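Do you really need a new computer?

Every April or so I get the same sort of email. My machine is "approaching end of life", says the shop, and wouldn't I like to look at something faster? The latest came from Larosero, who sold me my last one and have written to me more often than my own sister.

I'm not convinced. I write letters, do my accounts and look at pictures of other people's kitchens. None of that has got harder in nine years. The web pages have got fatter, I'll grant you, but that's a complaint for the people who make them.

Jade MacPherson, who I used to share an office with, spent more than 2,000 pounds on hers last year. I asked what it did that the old one didn't. She thought for a bit and said it started up quickly. So does my kettle.

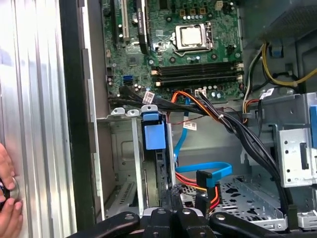 Then there are the clean-up programs. Flukis wants 29 pounds a year to "restore original speed", and I've yet to meet anyone who could tell me what it restored. The reviews all seem to be written by the same very happy man.

What I would pay for is a decent repair. The place in Castutport quoted me 260 pounds before they'd even asked what was wrong, which rather put me off, but a small shop with an hourly rate on the wall would have my money tomorrow. There used to be one near the station – Gill, it was called – and it's a nail bar now.

So I'm keeping mine for another year. If the letters stop printing I may think again, though I suspect that'll be the printer.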